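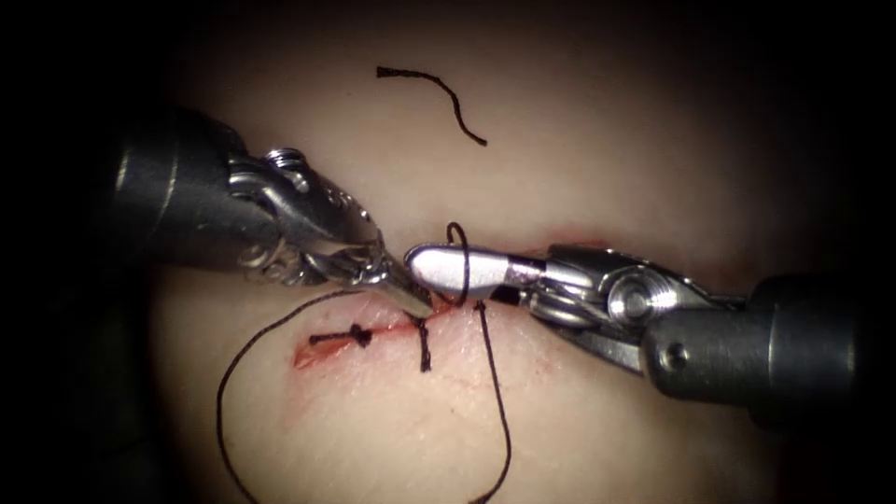
Chapitre 3
Le nœud, avant tout le reste

J'ai raté mon premier nœud chirurgical devant toute une salle de travaux pratiques. Le fil avait glissé, la boucle s'était défaite, et Hortensia Daza, qui encadrait la séance, m'avait simplement tendu un autre fil sans dire un mot (j'aurais préféré qu'elle crie !). J'en parle tout de suite parce que vous allez passer par là, vous aussi, et que ce chapitre sera bien plus agréable à travailler si vous l'acceptez dès maintenant.

On croit souvent que suturer, c'est piquer. L'aiguille impressionne, le fil beaucoup moins, et je vois chaque année des étudiants soigner leurs points d'entrée puis bâcler ce qui vient après. Or une plaie tient par ses nœuds. Un point bien placé et mal noué, ça bâille. Un point trop serré, ça étrangle les berges et la peau blanchit. Entre les deux il y a une tension juste, et je serais bien en peine de vous la décrire avec des mots : il faudra la chercher sur le coussinet d'entraînement, jusqu'à en avoir assez, puis y revenir le lendemain.

Nous travaillerons sur une incision droite, toute bête, fermée à points séparés. Le geste de base est la boucle autour de l'instrument : on enroule le fil autour des mors, on va saisir le brin court avec la pointe, on tire à plat, et on recommence dans l'autre sens. Dit comme ça, c'est l'affaire d'une ligne. À l'instrument long, avec un fil sombre qui se dresse en petite arche et menace de s'échapper du bout arrondi, c'est une autre histoire, et mes premières boucles sont presque toutes retombées avant que j'attrape quoi que ce soit.

Mon conseil, que je tiens de Domingo Ojeda : gardez les deux pointes proches l'une de l'autre. Plus elles s'éloignent, plus la boucle s'ouvre, plus on fait de grands gestes inutiles. Et laissez le brin court vraiment court !

Dans la section 3.1, on regarde le fil lui-même, sa mémoire, sa façon de vriller. La section 3.2 détaille le nœud plat, le seul que je vous demande de savoir faire sans réfléchir. Prévoyez un coussinet, du fil noir (il se voit mieux sur un fond pâle) et 2 séances au calme. Pour l'instant, ne vous chronométrez pas.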